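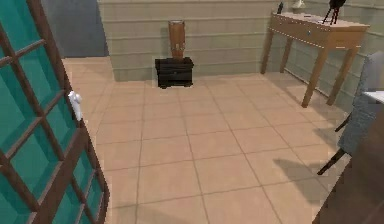 *Workshop & household tips, posted in March by the finishing bench at Jatstead*

I've been hanging and finishing doors for a living long enough to have opinions about handles, and I get to air them on this page. This time the tips come with some shop news, as our place has gone and automated half of what I used to do by hand.

We do glazed doors, mostly, the kind with a wood grid and tinted panes, and the machine we call the Camico (it's the name on our work orders, so it stuck) now does the sanding and the first coat. There's also a cart that carries doors from the cutting side over to us. I was grumpy about both. I'm less grumpy now — my shoulders have a lot to do with that!

**Before a door gets moved, by you or by a machine**

- Walk the whole path first. Big square tiles look flat, but run a straightedge over the grout lines and you'll find the one that sits proud.
- Open the door all the way and leave it there. A half-open door is the one that gets clipped.
- Pull chairs in tight. Thin legs that angle out take up more floor than the seat does, and our cart was forever stopping for them until we cleared the lane.
- Take tall things off low furniture. A high vase on a little nightstand is asking for it when somebody swings a door past.

We plan deliveries on a computer model of the customer's room now, like the one at the top of this page. I turn the room around on the screen and look for the tight spots, then write them on the work order. It used to be a guy with a tape measure and a bad sketch. (I was the guy.)

**Glass and grids**

Our machine can't do inside corners worth a darn, so that's still me, with a folded scrap of 100 grit and a putty knife. Fold it in thirds and it holds its edge. Wipe with the grain and let the dust settle before you go near the glass. For paint on a pane, hold the razor low and wet the glass first, and do the edges last.

**Handles**

White levers show every thumbprint. Dish soap and warm water, a soft cloth, dry it right away. If a lever droops, look for the little set screw underneath before you buy a new one. I lost an afternoon to that once.

**What's different at work**

My day starts at the screen, reading what the machine did overnight, and I wasn't hired for that. Tymoshchuk, the outfit that set it up, gave us one morning of training, and I'd ask for more if your shop is going the same way. Ask who is allowed to press stop, too. At ours it's everyone on the floor, and it took some arguing.

The other thing is the quiet. I used to chat across the bench while we sanded, and now there are fewer of us over there and more at the packing end. I eat lunch with the Allar crew from next door so I don't forget how to talk.

Keep one hand sander in the drawer. Ours still comes out every time the Camico gets moody, and I oil the hinge samples while I wait for it to restart.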